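Budget notes for the second arm, 4/2/25. Posting these as I go.

1/ We have two quotes in, Zenex and Skistis. Base arm prices are close. The gap is all in the gripper, spares and support.

2/ Skistis includes 8 spare finger pads. Zenex sells them singly, so I've added a pads line to the running costs – it was missing from the January sheet.

3/ The job is table laying and clearing: plates, cutlery, a serving dish, a pitcher. Anything we buy has to cope with a thin fork handle and a plate rim on the same cloth.
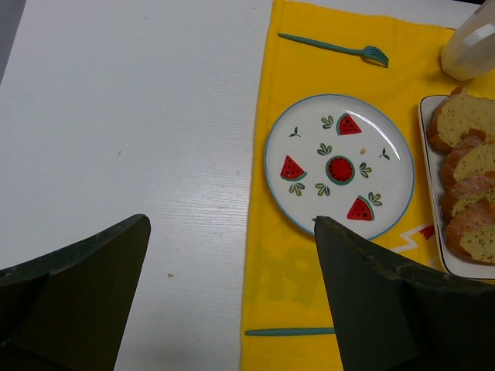 Wrist view, fingers open, right tip over the plate's lower edge.

4/ Cutlery on fabric decides the finger spec. I'd pay for narrower tips before I'd pay for more reach.

5/ Wrist camera is a separate line. Figueroa quotes 47 days' lead time, so that order goes in first whichever arm we pick.

6/ Rimima does the mount and cabling. Fixed price, two visits. Still waiting to hear if travel is included.

7/ Not budgeted yet: table covers, crockery, a second emergency stop. Will add them once Rimima replies.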